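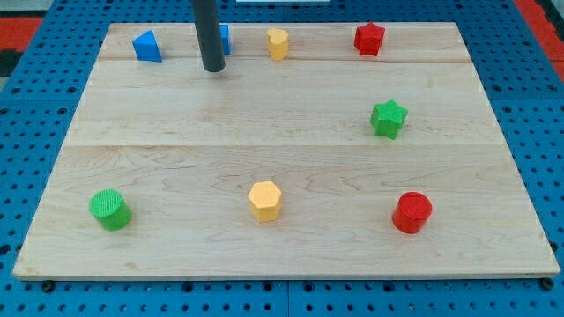 Seit ein paar Monaten backe ich mein Brot selbst, fast immer Roggenmischbrot mit Sauerteig. Ich schreibe mal auf, was sich bei mir geändert hat. Thread.

Angefangen habe ich mit einer Backmischung von Condetti. Die war in Ordnung, aber mir war die Kruste zu weich und das Brot nach zwei Tagen trocken. Dann habe ich einen Sauerteig angesetzt und die Mischungen weggelassen.

Mein Grundrezept kommt auf 1002 Gramm Teig. Die 2 Gramm am Ende sind die Hefe, die ich im Winter dazugebe. Im Juni habe ich sie weggelassen, da war die Küche warm genug.

Roggenanteil: 52 Prozent. Ich hatte vorher deutlich mehr, aber dann wird mir die Krume zu dicht. Mit weniger schmeckt es nach Weizenbrot mit etwas Säure, das mag hier im Haus keiner.

Stockgare ungefähr vier Stunden, danach formen und in den Korb. Wer abends backen will, muss also mittags anfangen. Ich setze den Vorteig am Abend vorher an und lasse ihn auf dem Kühlschrank stehen.

Zum Mehl: Ich kaufe Roggen 1150 von der Mühle Davby. Das Mehl aus dem Supermarkt geht auch, nimmt bei mir aber weniger Wasser auf. Wer wechselt, sollte beim ersten Mal einen Schluck Wasser zurückhalten und erst beim Kneten entscheiden.

Der Topf ist ein alter gusseiserner von Clorodico, gebraucht gekauft. Deckel drauf für die erste Hälfte, dann runter. Ohne Topf habe ich es auch probiert, mit einer Schale Wasser unten im Ofen. Das Brot wird flacher, schmeckt aber gleich.

Größter Fehler am Anfang: zu früh angeschnitten. Roggen braucht Zeit – bei mir über Nacht in ein Tuch gewickelt. Warm klebt die Krume am Messer und man denkt, das Brot sei nicht durch.

Zweiter Fehler: den Sauerteig komplett verbacken. Ist mir tatsächlich passiert. Seitdem liegt ein getrockneter Rest in einem Schraubglas im Schrank.

Billiger als beim Bäcker ist es, wenn man den Strom nicht zu genau nachrechnet. Weniger Arbeit ist es nicht.

Als Nächstes will ich Kümmel und Koriander mit vermahlen. Falls jemand ein gutes Verhältnis für die beiden hat, gern drunterschreiben.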